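電源タップの「寿命5年」は本当ですか？

実家の片付けをしていたら、いつ買ったか分からない電源タップがいくつか出てきました。母は「まだ使えるんだから」と言い、弟は「5年で全部捨てろ、火事になる」と言います。弟の根拠は量販店の売り場に貼ってあった紙だそうで、売りたい側の紙を根拠にされても、というのが正直なところです。

見た目はきれいで、差し込みもゆるくありません。つないでいるのはテレビ、電話機、スタンドライト程度です。冬はここに電気毛布が加わります。本当に5年で買い替えないと危ないのでしょうか。それとも食品の賞味期限みたいなもので、過ぎても様子を見ながら使えるものでしょうか。メーカーの宣伝文句ではない話が聞きたいです。

投稿日：2020年11月21日

回答1　stotunard さん

5年で交換が常識です。うちは全部替えました。安いものなら2,000円もしないのに、それを惜しんで家が燃えたらどうするんですか。雷ガード付きを買っておけば間違いないです。

回答2　Heino Venckus さん

上の方の「常識」はどこの常識なのか気になります。5年目の誕生日に突然危険物になるわけではないでしょう。テレビの裏で動かさずに使ったものと、毎日抜き差しして椅子の脚で踏んでいたものとでは、同じ5年でも傷み方がまるで違います。年数は目安としては悪くない。ただ、年数しか見ないのは点検したことになりません。新品でも束ねたコードに電気ストーブをつなげば危ないです。

それと雷ガードですが、あれは落雷のときの過電圧を抑える部品の話で、タップ全体の寿命とは別です。しかも中の部品は消耗します。「付いているから安心」と何年も放っておくのでは、買った意味が薄い。

私なら年数を聞く前に次を見ます。

・プラグの根元やコードを動かしたとき、つないだ機器がついたり消えたりしないか
・差込口やプラグに茶色い変色、溶けた跡がないか
・使用中に手で触って、熱いと感じないか
・プラグがぐらつかないか

どれか一つでも当てはまれば、買って半年でも捨てます。「少し変だけどまだ使える」という判断がいちばん信用できません。 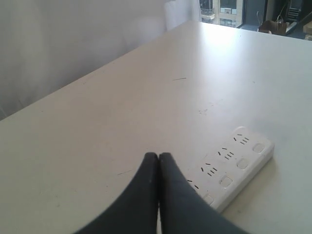 合計の容量も忘れずに。一般的な家庭用なら本体かプラグに「合計1500Wまで」などと書いてあります。口が4つあるから4つとも好きなものを挿してよい、という意味ではありません。テレビと電話機とスタンドなら余裕ですし、電気毛布も消費電力は小さいほうです。問題はドライヤー、ポット、ストーブの類で、これは壁のコンセントに直接挿してください。

いつ買ったか分からないものについては、私も弟さんに半分賛成です。表示が読めないほど古いなら処分。残すなら裏に今日の日付を油性ペンで書いておく。うちは毎年4月に全部抜いて、ほこりを乾いた布で拭いています。

回答3　Dae-han Sun さん

上の回答でだいたい合っていると思いますが、外見だけで安全と言い切るのも疑ったほうがいいです。差込口の中の金具のへたりは外からは見えません。接触が悪くなると、そこで発熱します。見た目がきれいという質問者さんの話は、判断材料としては弱いです。

それから、分解して中を確かめようとするのはやめてください。ネットで見かけますが、元どおり閉じたつもりでも安全かどうかは素人には分かりません。

質問者からの返信

ありがとうございます。一つずつ触ってみたら、一本だけコードの根元を曲げるとスタンドの明かりがちらつきました。見た目は一番きれいだったものです。それと表示の読めない一本を処分し、残りは日付を書いて様子を見ます。弟には「5年だからではない」と念を押しておきました。

お問い合わせ ｜ © 2020 Sidard くらしの質問広場 ｜ ページの先頭へ戻る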